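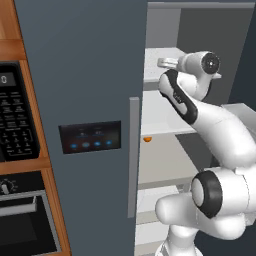 Posted by the kitchen hand, Flondcombe
Mon 9 December

The fridge run at work is going to the arm in January. Flustel built our kitchen in simulation first, so it can practise reaching in for the top shelf with the door open. I used to do that run at the start of every shift, 15 minutes if the labels were right.

My hours stay the same. The time goes to prep and the allergy sheets — more sitting, less bending. My shoulder won't mind. I will miss knowing what's in there without asking a screen.

We still do the big Maglaya order by hand, all 73 trays of it. Training is at 9 and I've been told to bring my own mug.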